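In defence of the ugly dog toy

I own a nice couch. It took me ages to pick, it's a sort of oatmeal colour, and every single day there is something hideous lying in front of it. Usually pink. I've decided I'm fine with this, and I reckon you should be too.

There's a whole trend now for dog toys that don't look like dog toys. You'll have seen them, all sage green and terracotta, little rope knots that match the cushions. I fell for it in August and bought one from Porlow for $28, a felted grey thing shaped like a pebble. My kelpie cross looked at it, looked at me, and went back to chewing the leg of the coffee table. Fair enough! It was a pebble. She's got a whole yard of those.

What she loves is rubber with spikes on it. The brighter and knobblier the better, and if it's shaped like a cartoon bone then so much the merrier (for me, I mean, she couldn't care less about the shape).

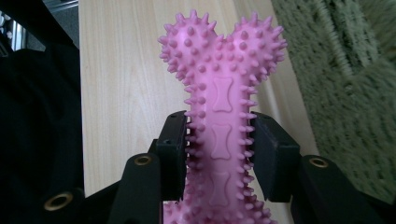

My mate Yaw Ayaaba thinks bumpy toys are a con and that a dog will be just as happy with an old tennis ball. He may be right about his dog, who is a labrador and would be happy with a brick. Mine wants something to get her teeth into, and she'll lie on the mat working away at the nubs for ages with this dreamy look on her face. I've never seen her do that with a ball.

I also like that you can find the things. A tasteful grey toy on a tasteful grey rug at six in the morning is an ankle injury waiting to happen. A pink one I can spot from the hallway without my glasses. Same goes for the backyard, where the pebble disappeared within a week and is presumably still under the lavender.

And they rinse off! Bit of warm water, an old toothbrush between the bumps, done. Try that with felt.

So yes, my lounge room looks like a toddler lives in it. Visitors step over the mess, and the couch is still oatmeal, mostly, apart from the end she sleeps on.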